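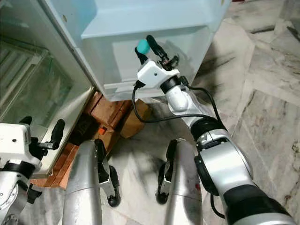

December, kitchen corner, started 7:40 am

Fridge day. Finally. Smell has been creeping since before the Saarela order came in and I said I'd do it, so doing it.

Pulled it out from the wall first so I could get at the back. Heavier than it looks. Left it standing crooked on the tile, will square it up at the end. Dust behind it like felt. Vacuumed the coils with the narrow nozzle, then again with a brush. One bread clip, one pencil, a Dridari packing slip from who knows when. Slip is on the corkboard if anybody wants it.

Contents out to the cooler. Kept: Amarachi's lunch stuff, unopened milk, mustard, the agar plates that should NOT be in this fridge (Amarachi – please, the one in the prep room, we talked about this). Tossed: everything with no name, two yogurts past date, the soup. The soup was the smell, or most of it.

Wash: warm water and baking soda, 2 tablespoons to roughly 700 ml. Tried the Javar spray on the lip at the bottom first and it left streaks, went back to soda. Plastic inside is scuffed, those marks don't come off, stop scrubbing them. I went at one for ten minutes with the white sponge and all I did was dull the spot around it. Screw holes collect gunk, cotton swab does it.

Glass in the door: soda water makes it cloudy. Plain water, then dry cloth, then it's OK. Ridges are a pain. Wrap the cloth around a butter knife and go along each one, slow.

Door seal – black spots in the bottom fold. Diluted vinegar, old toothbrush, wiped after. Came up mostly clean. Seal is getting stiff on the hinge side, paper test there slides out too easy. Coralie says Fulside carries the seals but wants the part number off the plate, and the plate is worn. I can read the first half. Will try a flashlight from the side.

Drain hole was blocked. Pipe cleaner, came out with something brown, then half a cup of water went through fine. So that's the puddle explained, probaly.

9:15, plugged back in, thermometer on the middle shelf. Read 16 C when I closed it up, so leave everything in the cooler until it's down under 5. Don't put lunch in yet. Sign on the door.

To do
– level the front feet, it rocks
– new box of soda for the back shelf
– part number to Coralie
– marker and tape on top of fridge, label your stuff or it goes next time
– plates!!

11:30, reads 6. Close. Checking agian after lunch.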